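Notes to go with week 6, robots that pick things up. Read these before the seminar if you missed the Zadolora open day, and read them anyway if you came, as I've added the bits I forgot to say on the coach.

So, Zadolora! Forty of us in a building meant for rather fewer, and I still think it was the best afternoon of the module. We started upstairs with Chenxi Gu, who runs their simulation work and talks very fast (my notes from her half hour are mostly arrows). Her main point was that the arm downstairs practises in a made-up world long before anyone lets it near a real shelf. The program they use for this is called Fostira. It builds a tabletop, drops a few objects on it, lets the simulated arm have a go, then wipes the lot and starts again with a different set.

The objects are a funny mix, and that's on purpose. Some are dull shapes like a plain cube, which any gripper ought to manage. Others are scanned from real things and come with all their wear. The one I kept going back to was a big round dish, blue-grey and weathered, with a smooth cream section where it looks as if a missing piece has been filled in, and a thin crack running down through the blue. Think about how you would pick that up. You'd go for the rim, I expect, but which part of it? Hold on to that question, we'll need it for the exercise.

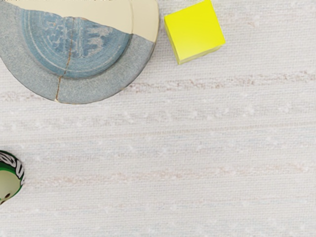

Eduardo Tavares wrote to me afterwards that he wasn't convinced by any of this, as a simulated dish can't break and so the arm never learns to be careful. Fair point, and I put it to Chenxi by email. Her answer was that you can make breaking cost something: set a limit on how hard the fingers may squeeze, and count any try that goes over it as a failure, even if the dish ends up in the right place. Eduardo says he's half persuaded. We'll argue it out in class.

Downstairs was the live demonstration with the real arm, which they call Ejigu. Aiguo Long gave it 100 picks from a mixed tray while we ate biscuits behind the yellow line. I missed the final score (sorry, I was asking about the wrist joint), so if you wrote it down please send it to me.

Two terms to get straight before the seminar:

- **Grasp pose**: where the hand is and which way it's turned when the fingers close.
- **Sim-to-real gap**: the difference between how well it does in practice and how well it does on the real tray.

**Exercise.** Choose one flat object and one boxy object from your kitchen. For each, sketch two grasp poses from directly overhead, then say which you'd trust and why. One side of paper is plenty. Bring it with you, and leave room for Eduardo's objection at the bottom.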